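Natália Vávra keeps two kettles going in her half of the shared workshop in Carkness, one for tea and one for softening glue. When I turned up in July she handed me a mug and pulled a laptop out from under a pile of sandpaper. "Come see the shop," she said. We were standing in the shop! She meant the other one.

She's been building it on screen for seven months, a few hours a night after her shift at a print firm in Urnbridge. Everything she wants her arm to do gets tried in there first, and I have to say I got hooked fast (I asked for a turn before I'd finished my tea).
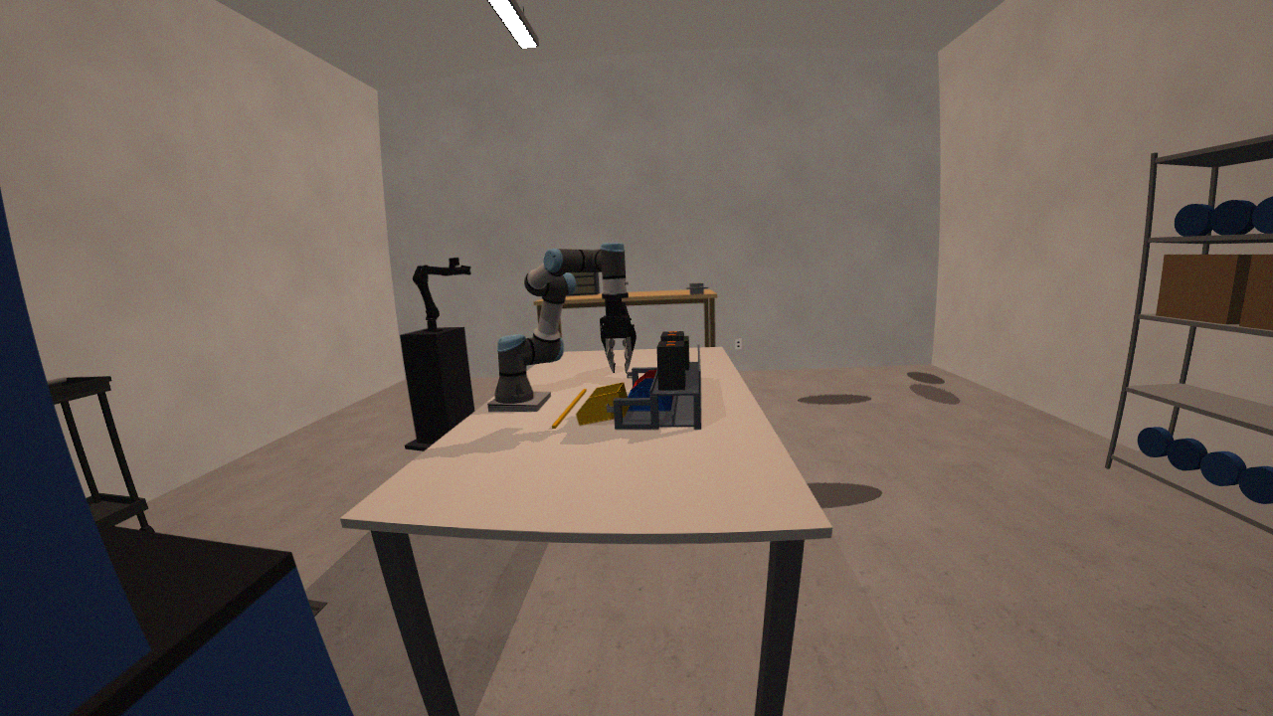
*Natália's simulated workshop, with the gripper over the long table and a second, smaller arm on its pedestal behind.*

The blue caps on the joints were her idea, and she fussed over them for a whole weekend. The rack on the table gave her more grief. Adeel Butt, who shares the bench and does most of the wiring, kept asking her to make it simpler, and she kept adding crossbars.

So far the pair have spent 200 dollars on motors, mostly secondhand, and the real arm is still in pieces in a bread crate. Adeel wants to start on the shoulder next. Natália wants one more week with the laptop, and she'd already gone back to nudging the wrist when I left to catch my bus.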